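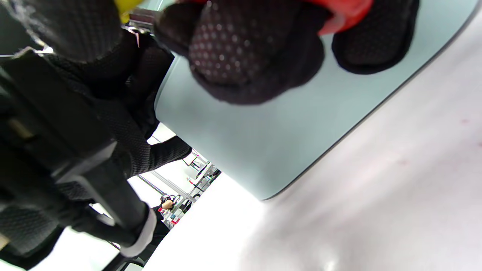

Workshop notebook, October, entry 20
Lantern walk at Condby: tail of the fish, wiring of the gate, route for the small children

Started at 7:30 in the evening, after the heating came on. Present: me, Mitsuko, Taras. Ihor came later with the van keys and stayed for the test of the gate.

Continuing from the last entry. The fish lantern still bends too much at the tail when two people carry it on the poles. I had thought the problem was the cane, but I changed the cane and it bends in the same place. Tonight we laid it on the floor and pushed by hand on every joint, and the weak one is where the tail ring meets the spine. The ring is only tied, and the tie slides. I made a saddle from a short piece of cane, split, soaked, bent over the ring and tied on both sides. With the saddle it holds when I shake it. I did not try it with the paper on, and paper changes everything, so this is not finished.

Note for Mitsuko: please do not glue the tail panels until I have seen it on the poles. The body panels you can glue. I would like them to go from the belly up, with the overlap downward, so the drizzle runs off. Last year we did it the other way on the owl and water came inside at every seam.

Glue: we are still on the white glue thinned with water. Taras thinks we should try the one that Musyoka Muli uses for his stilt costumes, because it stays flexible. I wrote to Musyoka to ask. He answered that it is good but smells for several days, and that he would not put it near children in a closed room. So, the white glue.

Paper

The wet-strength tissue from Trendus is better than what we had. It is less white and this I like, the light comes through warmer. It tears along one direction very easily and almost not at all along the other. Mark the direction with a pencil on the corner before you cut. I forgot it on the first sheet and had to find it again by tearing.

Color test with food coloring brushed on the damp paper: orange good, green too dark when it dries, blue disappears completely under a warm lamp. For the sea part of the walk I want blue, so we need either cold lamps or a stronger dye. Mireille Charpentier has silk dye left over from the school play and she will bring a little bottle of it. To be tested on scraps, and to be tested also for what it does to hands and coats, because a child will hug the fish. Every year a child hugs something.

The gate

The gate is the first thing the families see after the ticket table, so I want it to be right. At the moment it is two uprights and an arch, with strings of warm lights wound around, and paper stars hanging from the arch at different heights. Ihor asked how high the lowest star should be. My answer is that a child on the shoulders of a tall father must pass under without getting a star in the eye. We tested it with Taras carrying a chair on his shoulders. The lowest star has to go up. I moved all stars to the upper half and tied them shorter, and it looks better too, like they are falling from somewhere.

Electricity: everything on the gate is low voltage, from one transformer in the dry box behind the left upright. We had it on for 20 minutes and the box was cool. Leave it longer next time. The plug of the second string is loose and blinks when you touch it. I put red tape on it so that it does not go out by mistake with the good ones.

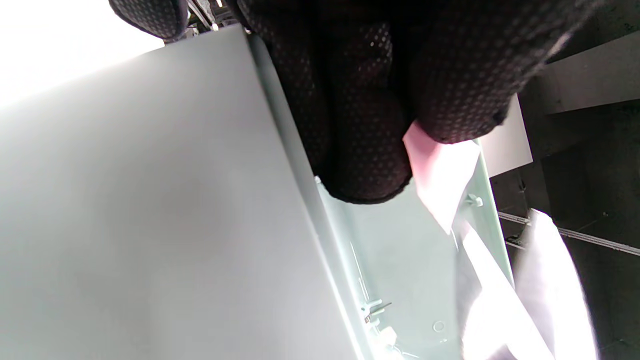
Hanging the strings in the trees is the job that took longest last year, and I want to prepare it better. The path from the gate to the pond has low branches on one side only, so the strings go zigzag to the posts on the other side. Each string must be rolled on its own board, with the plug end outside, and with a label that says from which tree to which post. If we do this in the workshop, then in the dark we only unroll. Hands were the other trouble. The ladder was damp, the hooks are small, and with the thick woolen gloves everybody took them off after a few minutes and then was too cold to tie anything. So this year thin work gloves for the whole hanging team, the fabric kind with small raised dots all over, like the black one in the photo. Mitsuko has tried such a pair on the hooks and could close every one without taking them off. They are not warm. Bring also mittens for the breaks, and put your name in both.

Taras asked me to write down the order for the hanging evening:
Posts and hooks in daylight, before anything else.
Strings from the pond back to the gate, so that we do not walk under the finished part with the ladder.
Test every string on the ground, then again when it hangs.
Big lanterns last, and under the cover until the families come.

Route for the small children

The complaint from last year was that the whole walk is too long for those under school age. They are happy until the bridge and after the bridge they want to be carried. We sold 1,087 tickets over all the evenings, and Mireille, who stood at the bridge with the cocoa, is sure that most strollers turned around there and never saw the owl. This made me sad, because the owl was the best thing we made.

Proposal: a short loop that leaves the main path before the bridge, goes behind the old greenhouse at Brustano and comes back to the gate. On the loop we put 3 things only, and one of them must be the fish. Also a listening post, where you press a big button and hear an owl. The button must be low. Mitsuko wants it to be a different animal each evening, and I said yes if she does the sound files.

The ground behind the greenhouse is soft. A stroller passed when I tried it last week, but it had not rained then. Ihor will ask Onyshchenko whether they still have the rubber mats from the summer market and can lend them to us. If there are no mats, then wood chips, and then somebody must carry the wood chips, and I want to know this early.

Cocoa: move it to the place where the loop and the main path separate, so that both kinds of family pass it. Mireille agrees on condition that there is a lamp over the table which is not colored. Under the green one she could not see what coins she gave back.

Small things

The cutting mat is warped, do not leave it on the radiator again.
Battery tea lights: the cheap ones flicker too fast, it looks nervous. The older ones are nicer, keep them for the inside of the jar lanterns.
I lost the good awl. If it is in somebody's pocket, please put it back in the can.
Jar lanterns for the school workshop need wire handles made before, the children should only do the paper.

For next time

Put the paper on the tail and carry the fish on the poles around the yard, both ways, also through the narrow door. Measure the door again, because I do not trust my number. Silk dye test with Mireille. Let the gate run for the whole evening and feel the box at the end. Taras begins with the boards for the strings, he has the plywood at home.

Stopped at 10:15. Ihor took the key.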